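Clerkmont House, where Governor Marinho lived and worked: walk-through before we open the rooms in May

Front steps and rail. Checked. The rail is firm all the way up, and I leaned on it with my whole weight, which is a fair test. Please keep the mat off the top step, as it slides.

Governor's study. Needs work. The rope post nearest the desk wobbles, and there are 2 loose floorboards by the window. I do love this room, and I know visitors like to stand right there to picture him signing the water bill — but let's move the rope back until the boards are screwed down.

Campaign room. Checked, with one note. The tall case of speeches and buttons is anchored to the wall, and the key to it (tag 2172) is back on its hook.
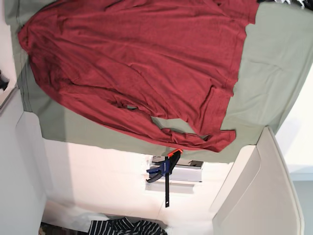
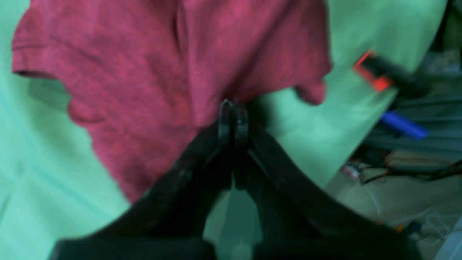 CLOTHING AND TEXTILES

Dress-up corner for children. Checked. No pins left in the sashes, bless whoever went through them. The hat pegs are a little high for small arms and a little low for grown-up foreheads, so could we tape some felt over the ends?

Momov portrait, upstairs hall. Needs work. One of the wall hooks has pulled out nearly half an inch. It's a heavy old frame, so please keep the bench under it roped off until Thursday, when the new hooks go in.

Exits and lights. Checked. All 6 exit signs lit when I cut the power. The back door sticks in damp weather and wants planing.

Walked and signed, Laurier Gauthier

Lomell Historic Homes | Contact the house office | Back to top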